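Progress report to the Brumel Fund
Trema project, 7 August 2021

Dear all,

Thank you again for your patience while we moved benches. It has been a busy stretch, and a cheerful one, and I'm glad to have something solid to report.

You'll remember that we wanted to find out if practice on plain surfaces carries over to fuzzy ones. We trained the grasping model on 800 demonstrations, all on bare tabletops, and then ran it on green carpet without any retraining. It managed 62 per cent of its grasps, which is better than I'd dared to hope - Culgate, our older method, has never done that well on a surface it hadn't met before.

The misses are mostly with flat, slim things. The fingers come down a little high, I suspect on account of the pile, and we're now trying a softer approach for the last 2 cm of travel. Toy food, I'm happy to say, is going nicely.

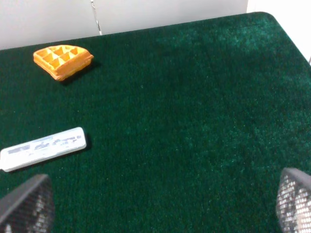
Lucie Robichaud

A toy waffle wedge and a slim white bar on the carpet, from the wrist camera, with the fingers spread wide. Pairs like this one, thick beside thin, are what we'll concentrate on next. We have seven more pairings to get through in August, and the Sharifi bench is ours until they're finished. Spending is on budget, and the colour calibration charts you kindly approved have arrived.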